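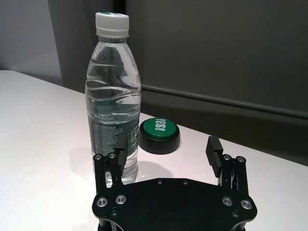
The pitch for the robotics club at Prado, as I heard it in January, was that students would teach an arm to understand what people want. Put a bottle of water on the table, put a button beside it, type a request in plain English, and the arm works out the rest. I went to four meetings. I'd like to report back on "understand."

The club meets after the last bell and runs until the late bus. There is one arm, a two-finger gripper, and a long line of teenagers who would all like to drive it. The software comes from Grarnolia, which gives schools a free license and asks for the recordings in return. I asked the adviser whether anyone had read that part of the agreement. She had. She said it was still cheaper than the soccer team.

Most of the work is repetition. A student guides the arm to the bottle, closes the fingers, lifts, sets it down, resets, and goes again. The target for the spring contest, the Rorano Challenge, is 900 recorded attempts. When I first visited they had 55 they considered usable. The rest had been thrown out for reasons a visitor would struggle to spot: a wrist turned too late, a sleeve in the way.

Clear plastic gives them a lot of trouble. Look at a full bottle from up close and you see bands of glare and a bent version of whatever is behind it. A cardboard box would be easier, and a junior on the team told me they had argued for one. The contest rules say bottle.

The button is a different sort of problem. It has "YES!" printed across a green dome, so every visiting parent assumes the robot can read it. It can't, at least not in any way the students could show me. Move the button to the other side of the bottle and, on the night I watched, the arm pressed down on bare table five times in a row. Then somebody nudged the button back and it worked, and everyone clapped. I did too, a little.

I don't doubt the kids are learning something. One had rewritten the whole reset procedure to save a few seconds per attempt, and explained it to me with more care than I've had from most engineers. What bothers me is the poster in the hallway, supplied by the contest sponsor, Alance, which promises "tomorrow's thinking machines." The students roll their eyes at it. They have spent enough evenings with this one to know what it does when the button moves.

The contest is in April. They were still well short of their target when I left, and the late bus was already waiting outside.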